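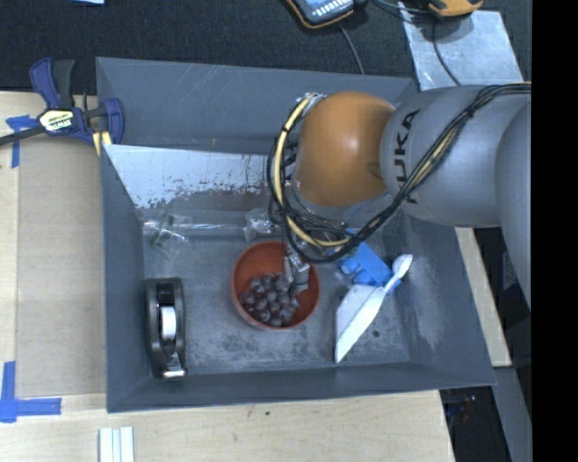 So the second round of our small business grants went out in October, and I've spent a good part of the time since then driving from door to door with a folder on the passenger seat and crumbs all over the driver's side. I promised last time I'd tell you how the first group was getting along, so let me start with Arnaldo Lobo, whom a lot of you asked about.

Arnaldo used to buy bread wholesale from a bakery two towns over and sell it out of the back of his brother-in-law's station wagon. He made a little on each loaf, and on rainy mornings he made nothing. He applied to us for $2,000 toward a secondhand deck oven, and I'll admit I was nervous about that one (ovens break, and the person who knows how to fix them always seems to be on vacation). Well, he's baking his own now! He's up at 3 a.m., he rents the old kitchen behind Carvalho Hardware, and by 7 the first rolls are on their way to the school cafeteria. He sent me home with a bag of the seeded ones and they did not survive the drive.

What I liked most was his notebook. He writes down flour, gas, rent and sales every single evening, in pencil, and he showed me the week he lost money on cinnamon twists. He has dropped the twists. I was sorry to hear it, personally, but he's right.

Then there's Valdemar Blöndal, who mends shoes and bags. He asked for $400 for a heavy-duty sewing machine and we gave it to him in one payment, no installments, which is something we changed after the first round. People told us that getting half the money now and half later meant they couldn't buy the thing they needed, and fair enough. Valdemar has a stall at the Peris Street market and a line of people holding boots. He'd like a second stool and a better lamp, and I said I'd mention it here, so if you have a decent work lamp in the basement, please write to me.

It isn't all good news. One of our seamstresses has gone back to her factory job for now. The rent on her spot went up and the orders didn't. We're keeping her in touch with the group and she still comes to the bookkeeping evenings, and I hope she'll try again in the spring.

We had 18 applications this time and money for seven. I hate those phone calls. If yours was one of the ones we couldn't fund, your papers stay on file and you don't need to fill out the long form again, just a short note saying what's changed.

Next month I'm off to see the fruit sellers in Prunik, and I'll bring the better shoes.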